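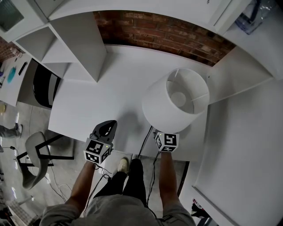 Chore notebook, November
Lamp task, second session. Entry by me, checked against Eluned James's sheet.

Started 9:20. Left over from last time: the success criteria for "put the shade on the lamp" were too loose. We had been counting a trial as good if the shade ended up on the base and nothing fell over. That passed several where the shade sat crooked on its ring. Changed the sheet before starting. A good trial now needs the ring seated, the shade level to the eye, and the lamp standing where it started, within a hand's width.

Target for the lamp block is 200 good demonstrations. That would bring the household set to 2,296 episodes across all chores. Towels and cups make up most of that and I am tired of both.

Notes on the task itself.

The shade is awkward for two fingers. It is light, it is wide, and there is very little on it you can close on except the rim. Pinching the rim works but the shade then swings on that one point and the far side goes wherever it likes. Supporting it with the second gripper helps. Eluned's way is to pinch with the left and use the right only as a stop, barely touching. Mine is to press from both sides, which is quicker and marks the shade if you overdo it. We agreed to record both and label them separately. Her way goes down as "stop," mine as "press."

Laying the shade on its side as a start pose is a lot harder than starting it upright. It rolls. A person catches a roll without thinking. The policy we trained on the October data does not catch anything, it just carries on to where the rim used to be. Keep the side-lying starts in anyway. People put shades down on their sides all the time when they change a bulb.

Cables: run them down the front, never across the desk. Had to throw out the first few trials of the morning after a cable dragged on the lamp cord and I couldn't tell from the recording which had moved the base. Check both indicator lights before every trial and say "ready" out loud so the other person writes the number down.

10:45, break. Tried the arm on last week's checkpoint in the other room with the spare lamp, same model. 20 attempts, upright start only. Results:

Picked up the shade: 14
Got it over the bulb: 9
Seated on the ring: 3
Lamp still standing at the end: 17

Three out of 20 is better than the zero we had before, and I would not let it near my own living room. The drop from 9 to 3 is the interesting part. It gets the shade to the right place and then lets go a little high. Ring lands on the fitting at an angle and stays there. A person feels that and gives it a small turn. We have no signal for that in the grippers apart from how far the fingers are open, and that doesn't change when the ring is crooked.

Possible fixes, cheapest first:
- Record more endings. Start with the shade already resting crooked on the lamp and only demonstrate the last bit of settling.
- Slow down over the bulb. We all rush there and the policy copies us.
- Fingertip sensors. Rees says he can have a pair to try, but the mounts need reprinting and he's on the drawer task until that is finished.

Back at the desk 11:15. Switched to moving and straightening the assembled lamp, both hands low on the base.
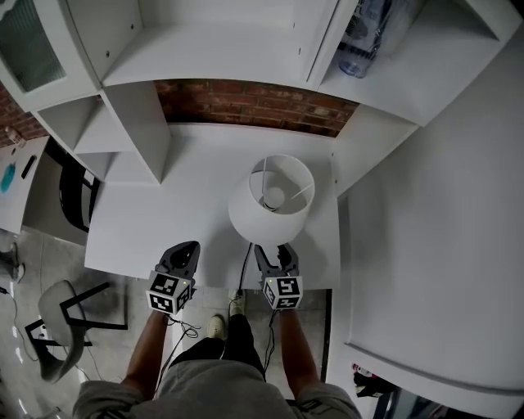
Lamp upright with the shade on, both grippers at the front of the desk.

This half is much easier on everyone. The base gives you something solid to push against, and you can shift the lamp a few inches without gripping at all. I did most of these with the fingers slightly open. Eluned asked whether that still counts as grasping for the labels. It doesn't. Use "push" in the sheet and leave the grasp column blank.

The cord is the trouble here. If it hangs straight down the front it gets between the grippers and you end up nudging the cord instead of the base. Tried routing it off to one side for a few trials and those were cleaner, but then the set is full of lamps with tidy cords and real lamps don't have them. Decision: half and half, and write the cord position in the notes column (front, left, right).

One more problem is the view from above. With the shade on, the head camera loses a good part of the base when you lean in, and you work from the bits that stick out. I kept leaning back to check. Those leans are in the recordings and I don't know yet if they hurt. Tada thinks they help, on the grounds that a robot with a camera on its head will need to do the same. I'd want to see it tested. Flag the episodes with a big lean and we can train with and without.

Stopped at 12:40. Count for the session: 57 good, all types together. That is slower than cups by a lot. Most of the lost time went to resetting the shade and to arguing about what level means. Next time bring a small spirit level and lay it across the rim for the first few, then judge by eye.

Where I think we are, for the monthly note to Nenidmont, who keep asking if this can be shown in a furnished room by spring:

Straightening a lamp that is already on the desk: probably yes, at slow speed, with a person standing by.
Putting a shade on from upright: not reliable. Could be by spring if the endings data does what I hope.
Shade lying on its side: no.
Changing the bulb: haven't tried, don't promise it.

They also sent over the Umanano comparison and want our lamp numbers in the same table. Their trials are timed and ours aren't, so I'd hold off until we have run ours against a clock. A person does the whole thing in a few seconds. The arm took over a minute on each of the three that worked. That should go in the note too, even though it looks bad.

To do:
- New start-pose list, with crooked endings added (me)
- Relabel the October lamp episodes under the new criteria (Eluned, from her sheet)
- Second shade, same size. The one we have is getting a soft spot on the rim
- Ask Rees for a date on the mounts
- Longer cables, or clips at the desk edge. Clips would be quicker
- Charge the tablet. It died at 12:30 and the last ten minutes are on paper, folded into the back of this book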